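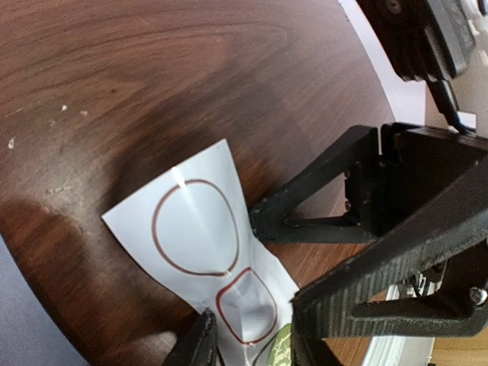 Slide 1. Paper between the gripper fingers, wrist camera view.

Speaker notes, Doaa Younis. Talk on 16 January 2023, Torkasside meeting room. Speak slowly at the start, the first row always has questions.

Good afternoon, and thank you for the invitation. My title is "Thin things: comparing fingers and wrist cameras on paper". I will speak for twenty minutes and then I would like to hear from those of you who have tried similar material.

We work with two arms at one round-edged table. The task sounds like a task for children. Take a sheet, hold it, bend it, pass it to the other arm if needed, put it down. For a rigid block our old fingers were good enough. For paper they were not, and I want to explain which part of the problem was the finger and which part was the camera.

On the first slide please look at the surface of the large finger. It has fine parallel ridges. The upper finger has an open triangle shape. We call this one the Brorkow finger, after the colleague's village where the first drawing was made. The triangle gives a little under load, and the ridges should stop the sheet from turning.

(Pause. Ask who has used printed fingers.)

What we compared

Two finger surfaces: ridged, and the rough one which comes directly from the printer. Two places for the wrist camera, which we call high and low. The controller is the same Maksymiv controller in all trials, with the same gains. I say this now because in August I gave a shorter version of this talk and there we had changed the gains in the middle. Those results I do not use anymore.

In total we recorded 3564 grasp attempts. This number includes the bad ones. An attempt counts as good when the sheet is still between the fingers after 12 seconds.

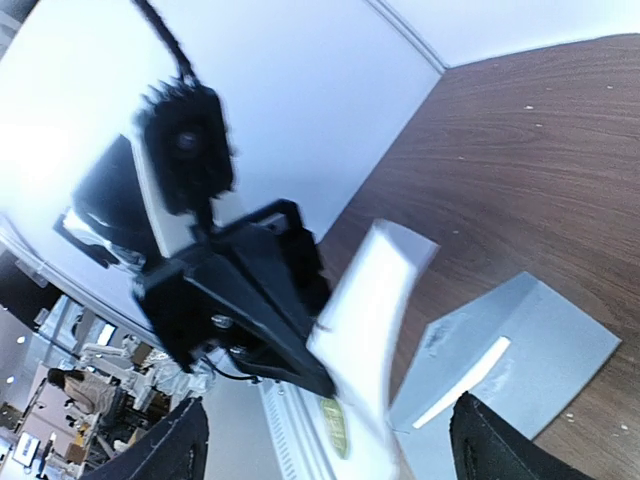 Slide 4. Camera unit and its bracket on the other arm, with a white piece moving between the fingers.

The camera bracket is made from flat plates joined at angles. You see two silver screws on the lower part. Our first bracket had one screw, and after a day of work it had turned by a small angle. It was not enough to notice by eye, but it was enough to spoil the calibration. If you take one practical thing home from this talk, please take the second screw.

The other point on this slide is blur. The white piece is smeared. The pale blue square behind it on the table is much easier to read. Paper is light and it moves quickly when the finger stops. With the exposure we used in the first week, the learned policy received many pictures like this one. We made the exposure shorter and added more light, and the policy stopped closing too early.

(If somebody asks about the Londby camera: we tested it for one afternoon only, so I do not want to give an opinion.)
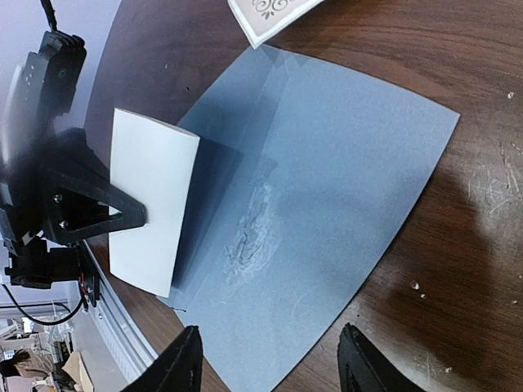

Shadows and the low camera

Here I spend two minutes. The white card stands on the blue-gray sheet and it throws a dark shadow on it. For a person this is clear at once. For our edge detector the shadow was a second sheet, with a better edge than the true one. In the low position the camera saw this false edge more often, so the low position lost the comparison, although its view of the fingertips is nicer.

There is also a large shadow on the right side of the table. It comes from the robot, and it moves when the robot moves. We could not remove it with one lamp. With two lamps it became weaker, but we then had a shine on the dark wood. I still do not have a good answer. A matte cloth on the table would help, but then the paper slides in a different way and all the trials must be repeated.

Slide 6 is the table of results. Do not read all the rows. Say only these things:

Ridged fingers were better for a single sheet held at the long side.
Rough fingers were better for folded strips.
The high camera was better with both, by 7 percentage points.
The force limit was the same for all, 800 in the units of the controller. I know that this is not a beautiful unit.

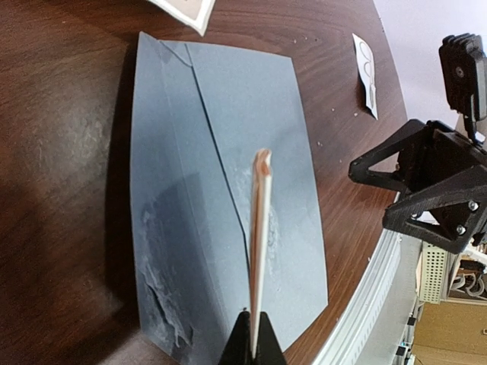
Slide 7. Folded strip seen almost edge-on, other arm at right.

I like this view because it shows the hard case. The strip is white with a thin orange-tan inner side, and seen from this direction it is only a slim band. The depth estimate here is poor. The color helps more than the depth does, so we now give the color image a bigger weight near the fingertips.

Small flecks of paper lie on the wood, as you see. They disturb the segmentation a little. We now brush the table before each block of trials, and I recommend to write this in your protocol too.

What we will do next: the same comparison with thinner paper, and a mixed pair, one ridged finger and one rough finger on the same hand. The drawings for both surfaces are on the shared drive at Torkasside, in the folder "fingers". Please tell me if the file does not open, the older version had a problem with the screw holes.

Thank you. Questions. (Keep slide 6 open during the questions.)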